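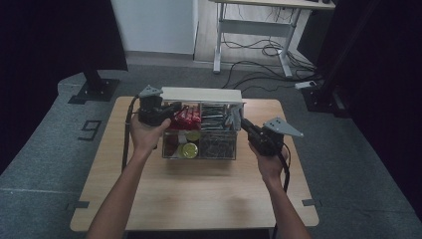 gredby_tom: I'd still check the cables before touching anything in software. Every time we had a hand-held gripper drop out in the middle of a take, it was strain at the connector.

ninebay: Original poster again. I read the reply above and I'm not sold. We swapped the cable on the left gripper on Sunday and the dropouts came back within the hour. Same fault in the log, 2104, motor not responding. The right one has never thrown it. Both are on the same firmware and the same power supply, and both get used the same number of hours at table 9.

What I want to know is whether anybody has fixed this for good, or whether we all just keep buying cables from Drarico.

flatwasher: Did you swap the whole cable or only the lower half? The kit we have from them comes in two pieces with a coupler in the middle, and people always replace the piece that looks beat up. The coupler is the bad part. Ours had a pin pushed back so far you couldn't see it without a flashlight.

ninebay: Whole thing. One piece on ours, no coupler.

gredby_tom: Then how is it routed? If it hangs straight off the motor housing and down to the floor, the weight of it is on the plug all day. A new cable will go the same way as the old one, only slower.

ninebay: It trails down along the side of the table. The right one loops down next to the operator's forearm. So yes, they're different. But a cable that's an hour old doesn't die of fatigue, sorry.

flatwasher: The socket does though. You put a fresh plug into a worn socket.

quietloop: Going to disagree with most of this. 2104 on that controller is a timeout. It doesn't tell you the motor lost power, it tells you the controller asked and didn't hear back in time. We chased cables for a month on the strength of the word "motor" in the message. What fixed it was moving the two grippers onto separate USB controllers on the PC. Nothing mechanical was wrong.

gredby_tom: And it never came back? People in here say "fixed" after one good afternoon.

quietloop: It came back once, when somebody plugged both into the same hub again.

ninebay: Okay, that I can test. But if it's bandwidth, why only the left?

quietloop: Left gets polled second in the default config, at least in ours. Swap the IDs and see if the fault follows the ID or the hardware. Takes five minutes and you don't need to believe me.

flatwasher: Best advice in the thread so far, and I still think it's the socket.

ruot_bench: We run the Ruotsalainen service schedule on ours and it has a step everybody skips. Take the plate off the top of the gripper, check the screws under it, put it back, re-zero. The manual wants this every 30 hours. I thought it was padding until I found a screw sitting against the wire where it enters the housing.

gredby_tom: Every 30 hours is ridiculous. That's every week for us. Nidier says nothing of the kind for theirs and it's nearly the same unit.

ruot_bench: Nidier also doesn't pay for your downtime. Do what you like.

gredby_tom: My objection is that every time you take that plate off you lose the alignment and have to calibrate again. I'd bet half the bad data out there comes from people servicing things that were fine.

ninebay: I'm with Tom on that one. Our last calibration was a whole morning – I'm not repeating it on a schedule with no evidence behind it.

ninebay: Update. Swapped the IDs, left everything else alone. Fault followed the hardware. It's still the left gripper, now under the other ID, so the polling order isn't it.

quietloop: Fair enough. I'd still get them off the same hub.

flatwasher: Socket.

ninebay: Opened the housing. The socket has some play in it, more than the right one does, but I can't get the fault to show by wiggling it. I've put a clamp on the cable a hand's width below the plug to take the weight off and ordered the socket, part 2806. If it runs clean with only the clamp on, I won't know if it was the clamp or luck, so please don't anybody claim the win yet.

ruot_bench: Did you look at the screws while you were in there?

ninebay: One was loose. It wasn't touching anything.

gredby_tom: Leave the clamp on when the new socket goes in. And write down the hours this time, or we'll be having the same argument in December.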